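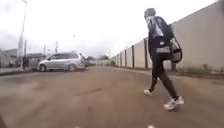 Section 4. Setting Up Your Meltasar Walking Radio for the First Time

Welcome back! If you have charged the radio overnight as Section 3 suggests, you are ready for the pleasant part, and you may want a cup of tea beside you while the first scan runs.

1. Slide the battery door shut until it clicks. A half-closed door is the usual cause of a radio that won't wake up.

2. Hold the side button until the display lights and the word HELLO appears.

3. Pull the antenna all the way out — gently, please, and by the thick part near the base.

4. Press SCAN once. The radio can store up to 40 stations, and it will chirp when it has gone through the whole band.

5. Turn the dial to a station you like and hold any number key for a moment to save it there.

Note: Scanning indoors works, but concrete and metal roofs swallow the weaker stations. If your list comes out shorter than you hoped, take the radio outside and scan again on open ground.
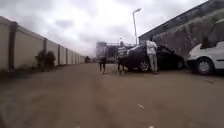 Fig. 4-1. An unpaved road with a boundary wall along the left side.

6. Plug in the earphone and set the volume to its lowest mark before you put it in your ear. Bring it up slowly from there.

CAUTION: Keep one ear free whenever you walk near traffic. The volume limit is set to 80 at the factory, and we would kindly ask you to leave it alone, especially if children borrow the radio.

7. Clip the radio to a belt or bag strap with the speaker facing out. The clip will loosen a little over the first few weeks; the small screw behind it takes up the slack.

To erase your saved stations and start over, hold SCAN and the side button together until HELLO comes back. Your clock setting is kept.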